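Folding the Visel brochure

I finished the Visel job in January and I've been meaning to write down how it went, mostly so I remember the paper part next time.

Visel makes window blinds in Sorkonitz. They wanted a brochure their fitters could leave behind after a visit. The old one was a stapled booklet of 19 pages, and the fitters said customers never got past the price list. The new one is a single sheet, folded three times, with the price list moved to the back panel.

The first problem was the fold. I set the panels at equal widths, which works on screen and fails on paper. The panel that tucks inside has to be a little narrower or it buckles. I knew this and did it anyway. The printer caught it on the proof, so the only cost was an evening of nudging text boxes.

The second problem was the typeface. Visel uses Vuvus for everything, including the vans. It looks good large. At small sizes the lowercase a and o fill in, and the care instructions turned into a row of dots. I kept Vuvus for headings and set the rest in a plain sans. The client asked why the two didn't match, I sent a printed sample of each, and that settled it.
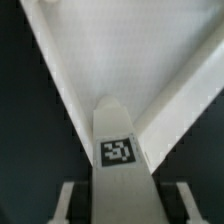
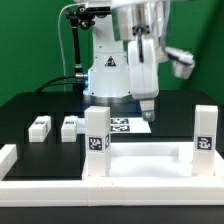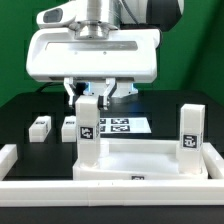
Paper took longer than the layout. I ordered samples in three weights and folded each one by hand at the kitchen table. The heaviest cracked along the crease wherever there was solid ink. The lightest let the back panel show through. We went with the middle one, uncoated, and I pulled the dark blue away from the folds to be safe.

The print run was 1,295 copies – an odd number, but it came from the fitters' own list of visits plus 58 for the showroom. Delivery was a day late and the boxes were fine.

If I did it over I'd ask for the text earlier. The warranty paragraph changed after the second proof and grew by two lines, and everything under it had to move. I still have a few spare copies here, and the inside panel on one of them is trimmed slightly crooked. I'm keeping that one in the drawer with the paper samples.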